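Winus opens its second laundry and mending shop, in Villberg

19th January — for immediate release

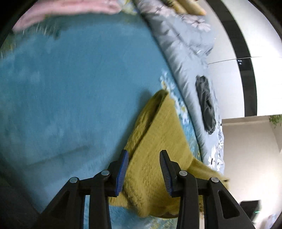

I've been running Winus out of one narrow shop on Bautista Street for nine years now, and I'm so pleased to finally be able to say this out loud: we're opening a second one! The new place is in Villberg, two doors up from the old post office, and it opens its doors in the last week of the month. Same prices, same people training the new staff, same slightly too loud radio.

If you don't know us, we wash, dry, fold and mend household linens. Sheets, blankets, throws, tablecloths, curtains if you take the hooks out first (please take the hooks out first). We started with bedding only, and bedding is still most of what comes over the counter. Last year we handled almost 2,000 bags of it, and I think I folded a good share of the fitted sheets myself.

The Villberg shop is bigger than the first one, so we've been able to put the mending table right in the front window. People kept asking if they could watch, and on Bautista Street there just wasn't anywhere to stand. We do torn hems, worn corners, popped elastic and small holes. Big holes we'll talk about. Sometimes a patch makes sense and sometimes I'll tell you to cut the thing up for dust rags, and I won't charge you for the advice.

We're also starting something new at both shops, called the Gralileck shelf. It's a lending shelf for spare bedding. If you've got family coming to stay and no extra set, you can borrow clean sheets, pillowcases and a blanket for up to two weeks and bring them back unwashed — we'll take care of that part. There are 100 sets to begin with, in twin, full and queen. No king yet, sorry, I'm still looking for a good supplier. Borrowing is free for anyone with a Winus card, and the card costs nothing either, you fill it in at the counter.

Pickup and delivery will run from Villberg too. The van covers the town itself and the farm roads out as far as the reservoir. We already have 600 households signed up between the two areas, which surprised me, and it means the first few weeks may be a little slow. Bags dropped off at the shop before noon will still be ready the next day.

For the opening week, your first bag is half price and simple hem repairs are on the house. There'll be coffee and my sister's lemon bars until they run out. Come and say hi, bring the comforter you've been putting off since September, and ask us anything you like about stains. I love talking about stains.

Reporters are welcome to stop by either shop during opening hours, or to leave a message at the Bautista Street counter and I'll call back the same day.

About Winus: Winus is an independent laundry and mending business with shops on Bautista Street and in Villberg. Both are open from eight to six and closed on public holidays.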